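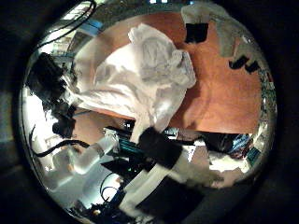 Necati Ersoy perguntava na mensagem anterior se 200 demonstrações por tarefa chegam, ou se mais vale esperar até haver um conjunto maior antes de treinar seja o que for.

> Pessoal, estamos a começar com panos e toalhas e já vamos em 200
> episódios. O treino com isto dá uma política que hesita muito antes
> de agarrar. Continuo a gravar ou o problema é outro? E vocês cortam
> os episódios falhados ou guardam tudo?
> Necati

Olá Necati, olá a todos,

Eu não esperava! Treina já com o que tens, nem que seja para ver onde é que a coisa emperra. Nós no Homus fizemos o contrário, gravámos 3,000 episódios de seguida, todos contentes, e só depois reparámos que em mais de 400 o relógio da câmara do pulso estava desfasado dos encoders. Deitámos esses fora e ainda hoje me dói um bocadinho.

Quanto à hesitação, o meu palpite (palpite mesmo, não medi nada) é que vem de quem teleopera. Com tecido uma pessoa pára, pensa por onde há-de pegar, recua, tenta outra prega... e o modelo aprende a parar também. Agora pedimos a quem grava que decida a prega antes de carregar no botão. Cortamos ainda os tempos mortos no início, com um script muito feio que posso mandar a quem quiser.

Os falhados guardamos todos, mas com etiqueta à parte. Os que têm recuperação (o pano escorrega e a pessoa volta a pegar) entram no treino, os outros ficam no disco à espera de melhores dias.

Outra coisa: variem o estado inicial do pano! Nós tínhamos 4 operadores e cada um amarrotava sempre à sua maneira, via-se logo nos dados quem tinha gravado o quê. Passámos a trocar, um amarrota e outro grava. E mudem o resto da mesa de vez em quando, com o fundo sempre igual a nossa política ficava perdida mal alguém arrumava o laboratório.

Já agora, alguém aqui converteu dados do formato do Nimell para o Cella sem perder os timestamps? Ando nisto desde dezembro e o conversor arredonda-me tudo.

Abraços,
Kjærgaard (bancada dos panos)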